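Cooking Dried Beans in a Pressure Cooker
Kaditz Community Kitchen - Home Cooking Guides

Dried beans cost less than canned beans and keep for months in a sealed jar. This guide covers chickpeas, black beans and navy beans. Red kidney beans have their own guide and should not be cooked from these directions.

Before you start

Sort the beans on a tray and remove stones and broken pieces. Rinse them, cover with cold water and leave overnight. Drain and rinse again.

Check the cooker before each use. The sealing ring should be soft and free of cracks, and the valve should move freely. 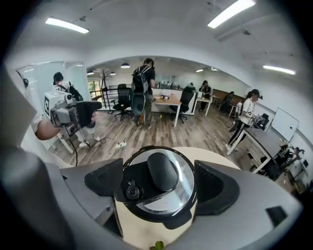 Lid with oval handle knob and small round valve.

Cooking

1. Place the soaked beans in the pot with 3 cups of fresh water for each cup of dried beans.
2. Add one tablespoon of oil to limit foam. Do not add salt or tomatoes at this stage.
3. Check the level. Beans and water together must not pass the halfway mark.
4. Lock the lid and bring the cooker to high pressure.
5. Cook chickpeas for 19 minutes. Start checking black and navy beans at eight minutes.
6. Turn off the heat and let the pressure drop on its own. Do not force the lid - if it resists, wait longer.

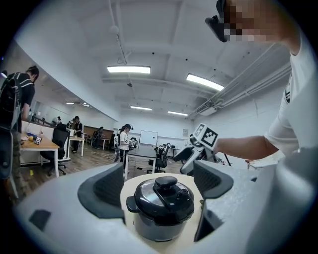

Pressure cooker with glossy black lid.

Storing

Cool the beans in their liquid, in shallow containers, and refrigerate promptly. Use within 3 days, or freeze in one-cup portions.

Beans that are still firm may be returned to pressure for a few more minutes. Older beans often need the extra time.

Related guides: Red Kidney Beans; Lentils and Split Peas; Replacing a Sealing Ring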